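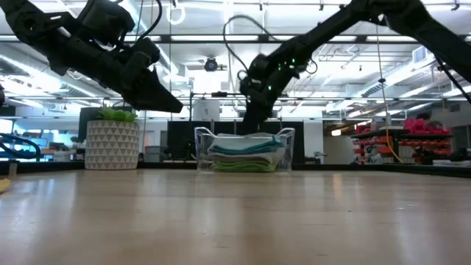 The two-arm table with folded towels in the bin, April visit

Sinside Open Day Working Group
Minutes of the April meeting, held in the upstairs room at Mulligan, 2.15 pm

Present: Wendy Fothergill (chair), Jordan Kershaw, Beril Altıntaş, Senga Dow (minutes)
Apologies: Zoltán Fodor

1. Minutes of the last meeting
Agreed, with one correction. Under item 4 the coach firm should read Nunia, not Brolari.

2. Report on the visit to Brolari
Jordan reported. Thirty-five people went, in two groups. The first group saw the towel folding at the two-arm table while the second had the talk, and then they changed over. The talk overran and the second group had less time at the table than planned.

Comments collected on the day were mostly good. Several people asked how long it takes to set up a new task and did not feel they got a clear answer. Two said they could not hear at the back. Beril said the staff at the table were patient with questions and she would like them thanked by name if we can get the names.

Wendy asked whether the towels were the same ones used each time. Jordan did not know and will ask.
Action: Jordan to write to Brolari with thanks and the two questions.

3. Our own open day
Registrations stand at 256. The limit for the hall is 1,000 across the day, so there is no need to close the list yet. Beril said most people have picked the morning and suggested moving the folding demonstration to after lunch to even things out. Senga was against this as the school parties leave at 1 pm. After some discussion it was agreed to run it twice, at 11 am and 2.30 pm.

Each run to be kept to 20 minutes, with questions afterwards at the side table. Visitors to stand behind the tape.
Action: Beril to change the timetable and send it to Zoltán for the website.

4. Costs
The quote for hiring the sound system is £89 for the day. Agreed, given the comments under item 2. Wendy will sign it off. The printing quote has not come in.
Action: Senga to chase the printer.

5. Signs and parking
The signs from last year still have the old entrance on them. Jordan has found the file and will have new ones made. Mulligan have offered the rear car park, but want the gate shut by 6 pm.

6. Any other business
Beril asked for a spare set of towels for the second demonstration. Agreed, Wendy to buy.

Next meeting: same room, 2.15 pm, date to be sent round by Senga.

The meeting closed at 3.40 pm.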